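About us
Print this page | E-mail this page

Brornstead is a small firm that tests robot handling software before it is let near real arms. We were set up by Skye Dunbar, who had spent years repairing grippers and wanted to see fewer of them broken. Most of our work is done in simulation, with ordinary household things on a table and a simulated Franka Emika arm told to move them.

People who ask about us usually ask about the Flandell fault, so we keep an account of it on this page.

Flandell was a control program we were checking for a client, Ndlovu. Its job was to pick up, carry and set down everyday items, bowls among them. We ran it 234 times. In two of those runs the hand kept closing after it had met the rim of a bowl, and the force went well past the limit of 100 newtons we had set for the test. The stop signal was sent but the program read it late.

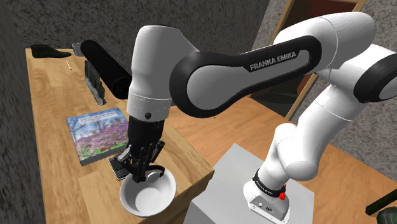
Our first report missed this. We had only checked whether the item ended up in the right place, and on that measure both runs counted as passes. Skye found the force readings while looking into a different complaint, and we withdrew the report the same day. Ndlovu held back the release until November.

No real arm was running the program, so there was no damage and no one was hurt. On a real bench it could have meant broken china or a trapped finger — we treated it as a safety fault and wrote it up as one.

We changed how we work afterwards:

1. Force is logged for the whole run and read before the result is.

2. The stop signal is tested separately, with the arm moving and with it still.

3. Close work inside a container, such as reaching for a watch in a bowl, gets its own set of runs, viewed from near the hand.
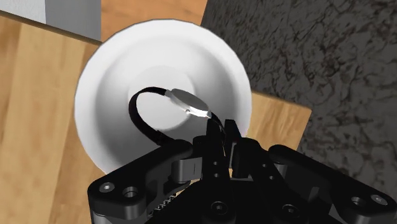

4. Any report we withdraw is listed on our site with the reason.

Related pages
Ullo: our force logging tool
Withdrawn reports
Stop signal testing: notes for clients
Working at Brornstead

Page last reviewed 18 June 2021
Contact | © Brornstead | Back to top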